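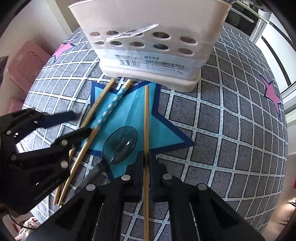

Does a cutlery drainer need holes in the front as well as the bottom?
The bottom ones do the draining. Front holes let air in around the handles, and that only pays off if the drainer isn't packed full.

Kitchen bench notes, 30 June 2021
Item: beige plastic utensil holder, label still on, model line ending LX3120. Kastow wants a verdict on whether it beats a jar. I doubt it, but the jar had its turn in March and left a ring on the counter, so fine.

1. Sorting on the cloth
Everything out on the checked cloth first. Chopsticks and the see-through spoons in one heap, handles pointing every which way, four chopsticks and four spoons in the pile. The Gelevgate sheet says to sort by length before loading. I don't see what that buys you with a set this small. Sorting by type is enough, and even that is generous. Left the twist tie on the holder.

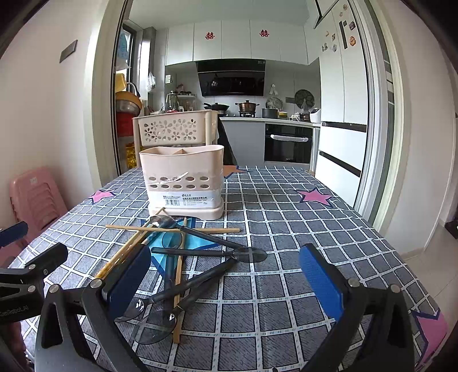

2. Spoons, which way up
Old argument. Karamanlidis instructions (the long ones, 507 words on spoons alone) say bowl up, always. Bowl up keeps the eating end off the bottom of the compartment, I'll give them that. It also puts the eating end right where everyone grabs. The clear bowls show every scuff and smudge, so at least you can tell at a glance which spoon wants another rinse. Going with bowl up for now. Not convinced.

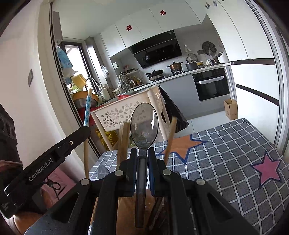

3. Loading
Spoons to the outside compartments, wooden paddle in the middle, chopsticks wherever they will stand. They don't stand, they lean. A long chopstick in a holder this height is going to lean, and I can't find anything in the Fatasix write-up that admits it. They claim a load of 700 g without tipping. Not tested here, and I would want to see their scale.
The divided top is the one feature I'd defend. In the jar the paddle shoved everything else to one side.
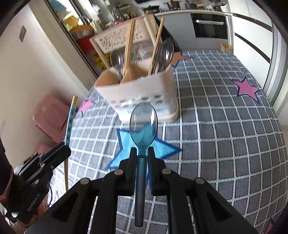 4. Open points
- Drying time for the wooden pieces against the plastic ones. Weigh before and after, don't go by feel.
- Does the low edge at the front hold water? Tip it over the sink and look.
- Peel the label before it gets wet and turns to mush.
- Sheet 3,291 has the jar results. Copy the headings so the two can be compared. The "ease of use" column can go, it meant something different every time we filled it in.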